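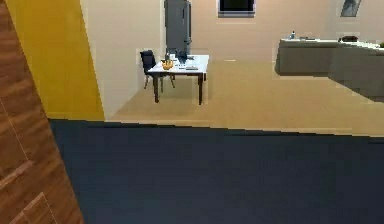 Kitchen scene in the simulator, looking toward the white-topped table and the counter.

Piltbridge Manipulation Group
Gripper comparison, working meeting
Minutes

Present: Edit Bozsik (chair), Zhiqiang Tan, Sheena Skinner, Busisiwe Maluleke
Apologies: Fiona Lamont (comments sent by email, see item 5)
Minutes taken by: Sheena Skinner
Started 2:00 p.m.

1. Minutes of the last meeting

Accepted with one correction. Item 3 said the Dalgate gripper model had been updated by the supplier. Zhiqiang made the change himself. The supplier file still has the old finger length.

2. Actions carried over

Zhiqiang to fix the finger length in the Dalgate model. Done.

Busisiwe to write the reset script for the table objects. Done, but see item 4.

Sheena to get a price for a second Bernasard hand. Quote requested, no reply yet. Carried over.

Edit to book the lab bench for the hardware trials. Not done, waiting on the object list. Carried over.

3. Results from the simulated runs

Zhiqiang went through the runs. Each device had 100 attempts, made up of 20 attempts at each of five objects: wine bottle, bowl, book, pen and table knife. The Bernasard hand is on the left arm and the Dalgate gripper on the right. Both were driven by the Yule controller with the same speed limit.

Wine bottle. Both devices did well. The hand closed around the body of the bottle and held it through the lift. The gripper also held it, but when it took the bottle by the neck the bottle swung on the way up. Zhiqiang has not counted a swing as a failure if the bottle stayed in the grip. Edit asked for swings to be logged in their own column so that people can decide for themselves.

Bowl. The hand did better. The gripper needs to get one finger over the rim, and when the bowl is upside down there is no rim to use. Busisiwe asked if upside-down starts should be in the test at all. Agreed to keep them and report them separately.

Book. The gripper did better when the book stuck out past the table edge. With the book flat in the middle of the table neither device managed it reliably. The hand sometimes slid the book toward the edge before picking it up, and this came from the operator. The operator was Zhiqiang for all of these runs.

Pen and knife. The hand failed 8 of its 20 attempts at the pen, all in the same way: the thumb reached the table before the fingertips had closed. The knife was similar but Zhiqiang has not finished going through the logs. The gripper had little trouble with either one once it was lined up, though lining it up took longer.

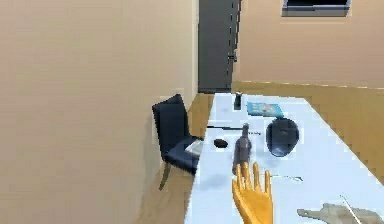
Edit asked how much of the pen problem comes from the hand and how much from the way its joints are mapped in the controller. Zhiqiang thinks it is mostly mapping. The thumb starts to close at the same moment as the fingers, and the Bernasard settings allow a delay. He has not tried it. He would like to rerun the pen with the thumb delayed before any figures go outside the group.

Sheena asked that the old pen results be kept and marked as the default setting. Agreed.

Busisiwe pointed out that one person did all the driving, and that he had used the gripper for months before the hand arrived. Zhiqiang agreed this was a weak point. Busisiwe will repeat the pen and bowl attempts with both devices so there is a second operator to compare.

4. Scene and reset script

The script puts the objects back in place between attempts. It works for everything standing upright. Thin objects are sometimes placed slightly inside the table top and then jump when the physics starts. Busisiwe has raised their start height, and the jump is smaller but still there. She will look at the collision shape next.

There was some discussion about clutter. Sheena would prefer a bare table, so that a failed grasp can be put down to the device. Edit wants the other objects left in, as a real table has things on it and the arms have to work around them. Agreed to keep the cluttered table as the main test and to run the wine bottle alone as a check.

Camera views were raised briefly. From some positions in the room the walls and furniture block part of the view, and the far objects are too small and blocky to judge a grasp from. For scoring we will only use views taken close to the table. The wider views stay in the recordings but will not be scored. Zhiqiang to add the view name to each log file.

5. Comments from Fiona Lamont

Read out by Edit. Fiona has three points.

She would like the controller delay measured for each device. Yule lists one value for the whole system, and she thinks the hand is slower to respond than the gripper. Zhiqiang has a feeling for this too but no measurements.

She does not want us to give an overall winner. The grippers are going to different teams for different jobs, and a single score would be read as a purchase recommendation. Agreed by everyone.

She asks whether the friction values for the fingertips came from the suppliers or from us. Zhiqiang said the Dalgate values came with the model, and the Bernasard values are his own estimate. This needs to go in the write-up. Sheena will ask Bernasard for their figures when she chases the quote.

6. Hardware trials

Planned for September. The object list for the bench will be the same five objects, with a plastic bottle in place of the wine bottle. Edit wants it weighted to match the one in the simulator. Zhiqiang will look up the mass used in the model.

The wrist adapter for the Dalgate gripper has a play in it that was noticed the last time it was mounted. Busisiwe will check the screws and order a new adapter if that does not help. No trials with the gripper until this is sorted out.

Order of trials left open. Sheena would like to alternate the devices, but changing over takes a good part of a morning.

7. Actions

Zhiqiang: rerun the pen with the thumb delay; finish the knife logs; add swing column and view name; measure controller delay for both devices; find the bottle mass.

Busisiwe: second operator runs on pen and bowl; collision shapes for thin objects; wrist adapter.

Sheena: Bernasard quote and friction figures; first draft of the methods section.

Edit: book the bench; reply to Fiona.

8. Any other business

Busisiwe asked for the recordings to be moved off the shared drive, as it is nearly full. Zhiqiang will move the unscored views to the archive first.

Meeting closed 3:20 p.m. Next meeting to be set once the pen reruns are in.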